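Hand-held gripper pair, key hanger table: setup and upkeep notes

Maintainer: Siham Hijazi. Second pair of eyes on everything mechanical: Shirley Cloutier.
Last pass through this file: 7th July

What this file is for

Hi! If you opened this folder you probably already know what the recordings are. This README is mostly for whoever has to keep the table and the two grippers in working order while recordings are being made, and it doubles as the data card for the key hanger set because I didn't want to maintain two files. The dataset bits are near the bottom. Everything before that is tools, screws, cables and pads.

We call the table Pillay. The pair of grippers on it is Pridano (left is Pridano L, right is Pridano R, and yes, that's left and right as the person holding them sees it). The recorder software is Preltico. If you see Clarkadex in an old log, that was the recorder before Preltico and you can ignore it, unless you're working with the June files, in which case scroll down to "Odd things in the data" first.

The table

One light wood tabletop, standing inside the metal framing. We went through a phase of putting a mat down and I'm glad that's over – the mat crept, and every time it crept the stand crept with it. Bare wood now. Wipe it with a dry cloth before you start. If something sticky has ended up on it, use a damp cloth and then wait till it's dry before you put anything back.

The black key hanger stand goes near the middle, with the tray part flat on the wood. Don't tape it. The whole point of the task is that the stand can move a little if you bump it, and a taped stand gives you lovely clean recordings of something that never happens in anybody's hallway. Put the keys down wherever you like within reach, spread the tags a bit differently each time, and try not to fall into a habit. I have a habit. Shirley found it by scrubbing through my episodes at high speed and noticing that I always drop the bunch in the same spot, so now she sets the table when I record and I set it when she does.
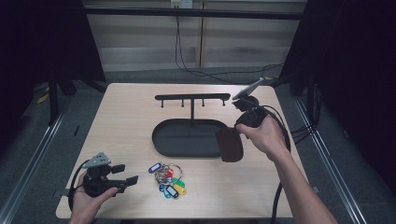

Cables are the thing that goes wrong most, so let me get that out of the way early. Each gripper has its own, and both need enough slack that you can reach the far side of the table without feeling a tug. Pick both grippers up, stretch your arms all the way forward, then cross one hand over the other. If either cable pulls, fix it now. A tug shows up in the wrist track as a little hitch and you can't clean it out later (I tried, for most of a week).

Also, let the cable hang on the outside of your arm. If it goes between your arm and your body you'll pinch it against the table edge sooner or later, and the connector doesn't like that at all.

Start of day

1. Plug in both grippers before opening Preltico. If you do it the other way round it only finds one of them and doesn't complain.
2. Squeeze each one fully closed and let it open, a few times. Listen. A dry click near the end of the travel means a pivot needs attention, see below.
3. Run the zero routine for the left, then the right. Fingers closed, nothing between them. Check that there isn't a bit of fluff on the pads or you'll be zeroing on the fluff.
4. Look at both wrist views. You want both fingers in view, the tips well clear of the bottom, and no smudges. Clean the lens with the blue cloth, please not your shirt.
5. Record one throwaway episode and play it back. Then delete it! We had throwaways in the set for a long time.

The whole thing takes a few minutes once your hands know it.

Pads

The fingers have dark, soft pads on their inner faces. They wear, they pick up lint, and they decide whether your day is pleasant or not. A fresh pad holds a thin plastic key tag without any fuss. A tired one lets the tag swivel, and then the whole bunch swings just as you're trying to get the ring over a hook.

A few pale specks or scuffs are fine. What I look for is a shiny patch, a corner lifting, or a pad that has slid so its edge no longer lines up with the finger. Any of those and I change it. Always change both pads on a gripper together, because one new and one old will roll things sideways when you squeeze.

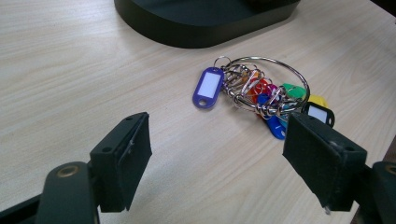
To swap a pad: unplug the gripper, back out the two small screws on the finger, and take the finger off. It's much easier on the bench than in place. Peel the old pad slowly. Get all of the glue off with a plastic scraper (metal will gouge the finger and then the new pad never lies flat). Press the new one on from the center outward, leave it under the little clamp over lunch, trim it flush. When the finger goes back on, start both screws by hand before tightening either one. They go into brass inserts set in plastic, and the inserts will happily spin if you lean on them. Snug is enough.

After a pad change you have to zero again. I know I put that in the start of day list already. People forget it anyway, me included, and then every width in the session is off by the thickness of the pad difference.

Pivots and links

The links are black plastic and turn in brass-lined holes. No oil, ever. Oil travels to the pads and then you've got a pad problem too. If a pivot feels gritty, take the pin out, wipe it, wipe the hole with a dry swab, put it back. If it still feels gritty swap the link, we print plenty of spares and they live in the drawer marked LINKS.

There should be the tiniest bit of side play in each finger when you wiggle it. Zero play means somebody has overtightened and the gripper will be stiff by the afternoon, when your hand is already tired. Lots of play means a worn hole. Shirley has a very good feel for this and I don't, so if you're unsure, hand it to her and watch her face.

One more thing on screws. If a screw end is poking out near the tip of a finger, note it and mention it, but don't grind it down on the spot. A screw of the wrong length usually means somebody borrowed one from the other gripper, and you'll want to find out where the right one went.

Things we pick up

Keys with colored plastic tags, on one big thin ring, are the main item. The tags are the tricky part, they slide under each other and the bunch never lies the same way twice. That's why we like it. There's also the dark reddish-brown leather pouch with the round logo pressed into the front. It's a good test piece after a repair because it's soft and it forgives a lot: if a freshly rebuilt gripper can't hold the pouch, something is really wrong and you don't need to waste time on keys.

My usual check after any work on a finger is a slow squeeze on the lower part of the pouch, both tips landing at the same moment. If one arrives first, the leather gets pushed over to one side and you'll see it in the wrist view right away.
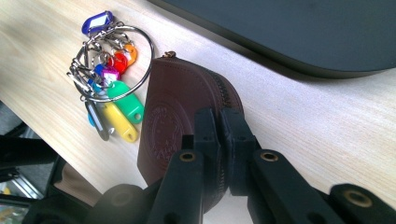
When the tips don't land together, work through it in this order: pads seated flat, finger screws snug, pins all the way in, then links. Nearly every time it's been a pin that wasn't pushed home. Only go for the zero routine once the mechanical side is right. Zeroing a crooked gripper gives you a crooked gripper with confident numbers.

Keep the zipper on the pouch closed. The pull can catch on a pad edge and lift it, and then you're back in the pads section.

End of day

Close Preltico, wait for the copy to finish, then unplug. Coil the cables loosely, big loops, no tight wraps around the handle. Grippers go on the shelf with the fingers open so the pads don't sit pressed together all night. Write something in the paper log, even if it's just "fine".

About the data

The key hanger set has 3,818 episodes at the moment. Each one comes with the head view, both wrist views, the finger widths, and the tracked pose of each gripper. They were recorded over 46 sessions by 2 people (Shirley and me), so please don't treat it as a varied group of operators. We're both right-handed and we both got better as we went along.

Each session folder has a short text file with the pad change dates and any parts swapped. Please keep those with the data if you copy it somewhere. If a model does strangely well on one session and badly on the next, that file is the first place I'd look.

Episodes where the keys got dropped are still in there, marked "drop" in the notes column. We left in the ones where the stand got nudged as well, with no mark.

Odd things in the data

Session 17 has the left and right widths swapped. The poses are right, only the widths are wrong. I keep meaning to fix it at the source and for now the loader flips them.

The June files that came from Clarkadex store time from when the program was opened, where Preltico counts from the start of the episode. The conversion script handles it, but if you read the raw files yourself you'll get some alarming start times.

A few sessions have a faint squeak on the left gripper that you can see as a ripple in the width. That was a worn link, replaced since, and the date is in the session file.

Still to do

Print a proper stand for the grippers so they stop living on a shelf. Longer cable for Pridano L. Label the spare pads by thickness, since two batches have ended up in the same bag and I can't tell them apart by eye. Shirley wants a torque driver and I think she should get one.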